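Home | Notebook | Bench | Kit list | Older entries

27 March 2022

Ball and tub, carried on from the last entry. I've cleared the white table for this (the green one was hopeless, yellow ball on green top, what was I thinking) and I'm only using the clear plastic tub with the ribbed sides, because the Fitzsimmons box has a lid that won't stay off and I'm fed up with it.

The ball is the Kawasaki tennis ball. I do like having the name printed on it in big black letters! You can tell at a glance which way round it's sitting, so I've been writing down "name up" or "name down" each time, and Jeferson Holanda says he wants that column kept for all the rows, even the dull ones.

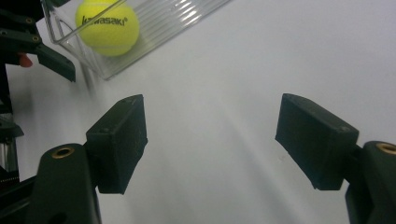

Jeferson also thinks we should go for 20 goes each way, ball in the tub and ball out on the table, then swap over. Fine by me, but I'd like a tea break in the middle. Out on the bare table is the one I worry about, as the top isn't dead level (I put the Zoridano level on it and the bubble sat a bit towards the window end) and a tennis ball needs very little encouragement. I'm not packing the legs up yet. If I start fiddling with the table I'll have to redo the first lot, and I really don't want to. 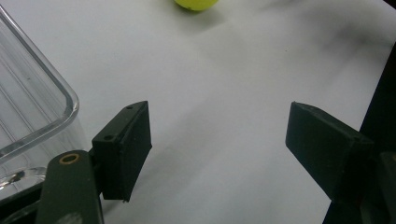 Ball out on the table, clear tub to the left.

Things to sort before the next lot:

- a second tub the same as this one, clear, ribbed if we can get it. Ondudeck had them in September, four to a pack I think
- proper pencil marks on the table, or tape? Jeferson says tape, I say tape leaves muck
- the big lamp, which throws a shadow if you stand where I keep standing
- wipe the table between lots. Little dark specks keep turning up on it and they show terribly on white

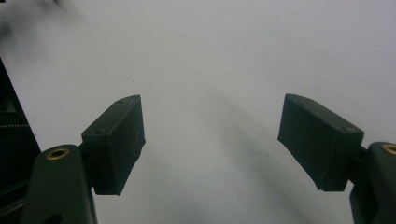

I tried the Grirkach wipes on the old table and they left a smeary film, so it'll be a damp cloth and then a dry one, and three minutes' wait before anything goes back on. Must also ask who has the other notebook, my September pages are in it and I want the old tub sizes.

Contact the workshop | Back to top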